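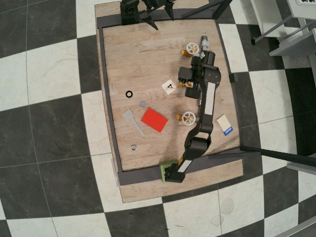 **Clergate hardship grants: payment terms**

**fgallagher**
Foley has put 550 per household into the fund for staff laid off at the Clergate works. Paid in two parts, the second in January. Applicants need 90 days' service. I think the split is wrong, as rent arrears fall due now.

**cokano_shift2**
Disagree. A single payment counts as savings for some claims. Check your award letter first.

**fgallagher**
It only counts above the limit, and few of us are near it.

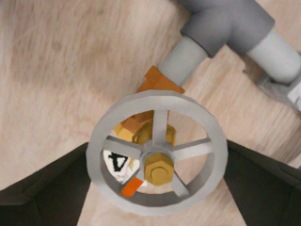
**Khalil Shboul**
Agency staff are left out altogether under the 90-day rule. I had 29 days in and was refused. The split matters less than that.

**cokano_shift2**
Appeal it. Clause 50 lets them waive the service rule. Send the form with your last payslip.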